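Timdale Movement Studio
Minutes of the Instructor Standards Meeting, March

Present: Samer Shboul (chair), Carla Salameh (minutes), lead instructors for the mat, chair and restorative programs, front desk lead
Apologies: evening restorative instructor
Meeting opened at 4:10 p.m.

1. Minutes of the previous meeting

Accepted with one correction. Under the item on class caps, "Level 2 mat" should read "Level 1 mat." Level 2 remains capped as before.

2. Matters arising

2.1 The late entry rule has been in use since the last meeting. Students may enter until the end of the opening breath work and not after. The front desk lead reported that the rule is applied unevenly between morning and evening classes. Instructors are to close the door themselves at the end of the breath work. The front desk will not make exceptions on an instructor's behalf.

2.2 The revised health intake form is in use. The question on blood pressure is still being left blank by a number of students. Agreed to move it from the back of the form to the front, directly under the emergency contact.

3. Hands-on adjustments

3.1 S. Shboul presented the draft policy. The current practice is verbal consent at the start of class, with students asked to raise a hand in child's pose if they do not want to be touched. Two difficulties were raised. Students who arrive after the question has been asked have not been given a choice. Students who change their minds partway through have no agreed way of saying so.

3.2 The draft replaces this with consent cards placed at the front corner of the mat. One side means adjustments are welcome, the other means verbal cues only. A student may turn the card at any time without speaking to the instructor. If no card is out, the instructor gives verbal cues only.

3.3 The chair program lead asked how the cards would work for students seated in a circle, where no mat is used. Agreed that in chair classes the card goes on the floor by the right foot. The wording of the draft will be changed from "mat" to "practice space."

3.4 C. Salameh asked that the policy state which adjustments are permitted at all. After discussion the following were excluded regardless of card: any pressure on the neck or head, any added weight in a seated forward fold, and any assisted backbend in a Level 1 class. Light contact at the shoulder blade, outer hip and heel remains permitted where the card allows.

3.5 Policy adopted as amended. A set of 400 cards will be ordered from Lamitz in plain stock, unlaminated. The mat program lead asked that her preference for laminated cards be recorded.

4. Cueing and class language

4.1 The mat lead reported on peer observations carried out since the last meeting. The main finding concerned the order of cues. Several instructors name the pose, then the breath, then the foot position, by which time the student has already stepped. The recommended order is foot position, direction of movement, breath, and last the name of the pose if it is used.

4.2 There was disagreement over Sanskrit names. The restorative lead uses them throughout and considers them part of the teaching. The chair lead does not use them. No single rule was adopted. Where a Sanskrit name is given in a Level 1 class, the English name is to follow it in the same sentence.

4.3 Instructors are reminded that silence in long holds is acceptable. Two observation notes referred to continuous talking through the final rest — this should stop once students are settled, and resume only for the return.

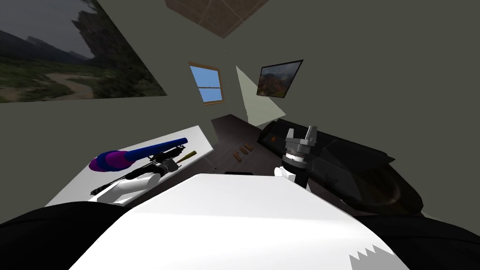 Wall art, window and ceiling panel.

5. Props

5.1 Blocks. The foam blocks from Semine have compressed at the edges and no longer stand level on the short end. They are to be kept for seated use only and marked with tape. Cork replacements were discussed. The chair will get a price before the next meeting.

5.2 Straps. The buckle on the Darwish strap slips under load when threaded from the back. The restorative lead demonstrated the correct threading. A drawing will be placed inside the strap bin. Any strap that slips when threaded correctly is to be taken out of use and left at the desk.

5.3 Blankets. Current fold standard is in thirds lengthwise with the fringe inside. Stacks should be no higher than the second shelf support, as taller stacks have been falling when the lower blankets are pulled out.

5.4 Cleaning. Mats are to be sprayed and wiped on both sides after each class and hung, not rolled, until dry. The end-of-day check will be initialed on the desk sheet.

6. Substitute cover

6.1 The present arrangement is a group message, which leaves the desk unsure whether cover has been found. From the start of the next schedule, the instructor who needs cover will write to the desk and name the substitute. A class is not considered covered until the desk has replied.

6.2 Substitutes are to teach the class as listed. A restorative class is not to be replaced with a flow class without a change to the listing. Where this cannot be met, the desk will notify booked students before noon for evening classes.

6.3 New substitutes will observe 2 classes in the program they intend to cover before being added to the list. The mat lead asked whether prior teaching elsewhere could count toward this. Not agreed.

7. Beginner series

7.1 C. Salameh presented an outline for a beginner series limited to 10 students. The first session covers standing alignment and breath only. Sun salutations are introduced in parts, and the full sequence is not taught until the arm position in the lowering phase has been covered with the knees down.

7.2 The chair lead questioned the placement of shoulder stand in the closing session. After discussion it was removed and replaced with legs up the wall. Outline otherwise approved.

8. Actions

S. Shboul: reissue the adjustment policy with the changes under 3.3 and 3.4; order cards; obtain cork block price.
C. Salameh: revise the intake form; circulate the beginner series outline with session notes.
Restorative lead: strap drawing.
Mat lead: one-page note on cue order.
Front desk lead: cover procedure and desk sheet.

9. Any other business

The chair lead asked for the music volume to be checked from the back row before each class. Agreed.

Meeting closed at 5:35 p.m. Next meeting to be set by the chair once the new schedule is posted.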